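How I Pack a Kitchen for a Move (Without Crying Over the Good Plates)

I've moved five times in nine years, and the kitchen is the room I used to dread. Books are heavy but they're books. You throw them in a box and they forgive you. A kitchen is glass, knives, half a bottle of soy sauce and a drawer full of things you can't name. After the move to Wamedton, where I opened a box and heard it before I saw it, I finally sat down and worked out a system. I've used it twice now and lost one mug.

What you'll need

Small boxes, more than you think. Packing paper (I bought a 400-sheet bundle and had a bit left over for a two-bedroom place). Good tape, a fat marker, a few dish towels you don't love. One big plastic bin with no lid, for the awkward stuff. Skip the newspaper unless you enjoy washing gray ink off everything you own!

Step 1: Eat the freezer

Start a month out. Stop buying frozen anything and cook what's there. We had some strange dinners — peas and pierogi more than once — but a freezer full of food on moving day is a headache you can avoid.

Step 2: Pull out what you never use

Open every cabinet and take out whatever you haven't touched in a year. My fondue set went to Meinir Ruddock down the hall, who has used it more in one winter than I did in my whole life. Do this before you wrap a single thing. Paying to move a bread machine you hate is a special kind of silly.

Step 3: Plates go on edge

Wrap each plate in its own sheet, then stand them up in the box like records in a crate. I crumple paper in the bottom first, a good 3 inches of it, and stuff more down the sides until nothing shifts when I nudge the box. Bowls can nest, with paper between them. Keep the box small enough that you can lift it without making a noise. Mine top out at 30 pounds.

Step 4: Glasses, slowly

Stuff the inside, roll the outside, stand them upright. Stemware gets an extra wrap around the stem and rides in the top layer. I put on a podcast and gave this 90 minutes, and I'm glad I didn't rush.

Step 5: The open bin

Big, odd shapes (colander, stockpot, salad spinner, the roasting pan) fight with cardboard, so they go in the bin last, heavy stuff at the bottom and towels jammed in the gaps. Leave the top open and put it in your own car if you can. It's also the first thing you'll want to dig through when you get there.

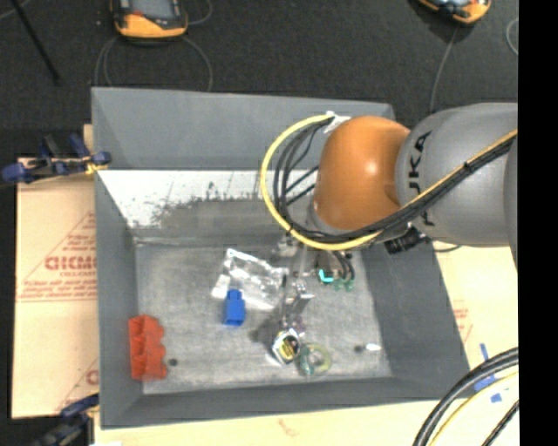 Step 6: Knives and other sharp things

Roll each knife in a towel, tape the towel, and write KNIFE on it in big letters. Food processor blades too. Abelardo Tamayo helped me unpack last time and he still brings up the grater.

Step 7: The first-night box

One pan, two plates, two forks, a mug each, coffee, dish soap, a sponge, paper towels and a can opener. Mark it on all four sides and load it last. At 11 at night in a strange apartment, you'll want that can opener more than anything you own.

Labeling

Write the room and the contents on the side of the box, never just the top, or you'll be unstacking boxes to read them. I also put a star on anything I need in the first week. Everything else can sit in the hallway for a while, and in my case it did, right through August.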